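4. Setting the room clock and the work timer

The Elus wall timer has two parts: the room clock, which always runs, and the work timer, which you start and stop by hand. Set the clock first. The work timer will not start until the clock shows a valid time.

4.1 Setting the clock

1. Press and hold MODE until the hour digits flash.
2. Press UP or DOWN to change the hour.
3. Press MODE again. The minute digits flash.
4. Set the minutes, then press SAVE.

Note: If no button is pressed while the digits are flashing, the display goes back to the old time and you must start again at step 1.

4.2 Choosing where to hang it

Hang the timer where it can be read from the work area without turning away from the job. Keep it out of direct sun and away from heating vents. The supplied cable is 242 cm long, measured from the back plate to the plug. Do not join two cables together. A longer one can be ordered as part 1426.
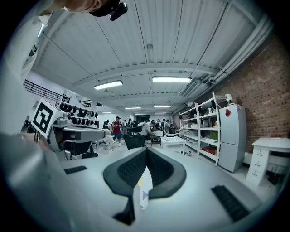

Photo: Woron / James workshop

4.3 Starting the work timer

1. Press TIMER. The display shows 000.
2. Enter the number of minutes with UP and DOWN. The highest setting is 399.
3. Press START. A small dot blinks beside the last digit while the timer is running.
4. To pause, press START once. To clear, hold it down until 000 comes back.

When the time is up, the buzzer sounds until any button is pressed. To turn the buzzer off for good, see section 6 - the lamp will still flash.

CAUTION: Unplug the timer before opening the back cover. The backup battery keeps the clock running, so the display may stay lit for a short time.

4.4 Linking a second display

An Ernum repeater can show the same time in another room. Set the switch on the back of the repeater to position 2, plug it in, and hold SAVE on the main timer until both displays match. If they do not match, move the repeater closer and hold SAVE again.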